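Status: frozen after the January open day. Corrections go in `CHANGES.md`; recorded files are not edited.

# Pallus bin-picking demo, open day recordings

Logs and stills from the public bin-picking demonstration at the Stasance site, Tue 4 January. Maintained by Viktória Halász.

## Contents

| Path | What it holds |
|---|---|
| `attempts.csv` | one row per pick attempt, 121 rows |
| `stills/` | fixed-camera images, one per attempt |
| `joints/` | joint positions and gripper commands |
| `notes.md` | operator notes, typed up the same evening |

## Setup

The cell was the one used for daily testing, with the guarding moved back so visitors could stand on two sides. The arm works over a gray bin with a metal floor, held at the rim by a bar clamp. The floor sheet is scuffed from earlier work and was not replaced. Reflections from it are present in most stills and should be expected by anyone training a segmentation model on them.

Objects were small household and toy items of mixed shape: a clear tube with a light blue cap, a blue star, a sponge-like cylinder, a white cylinder and similar. Visitors could ask for an object by name. The operator entered the request, and the planner chose the grasp.
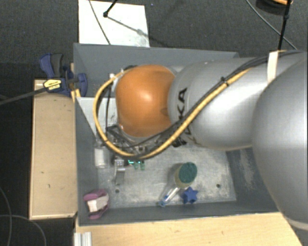

Each attempt had a limit of 20 seconds from request to release. An attempt over the limit was stopped by the operator and logged as `timeout`, even if the object was already in the gripper. Objects were returned to the bin by hand between attempts, with no fixed layout. Do not treat consecutive rows as independent: pieces that were not requested usually stayed where they were.

## Columns in `attempts.csv`

- `attempt_id`: integer, in time order
- `request`: object name as typed, spelling not corrected
- `outcome`: `placed`, `dropped`, `no_grasp`, `timeout`
- `retries`: 0 to 2
- `t_start_ms`: time since controller boot

## Known problems

- The camera and controller clocks were not synchronized. Stills lag the joint logs by around 900 ms. The offset drifts during the afternoon and has not been modeled.
- The arm and its cable loop hide part of the bin when the gripper is low. Use the joint logs to filter these stills.
- `dropped` was assigned by eye. Partial slips that ended in a correct placement are logged as `placed`.

## Use

Suitable for checking grasp detectors against occlusion and shiny surfaces. Unsuitable for reporting a success rate for the Pallus planner, as visitors favored the difficult objects and the speed limit was lowered for the public.

A second session is planned for May at Famport. It will be released separately with a hardware trigger for the camera.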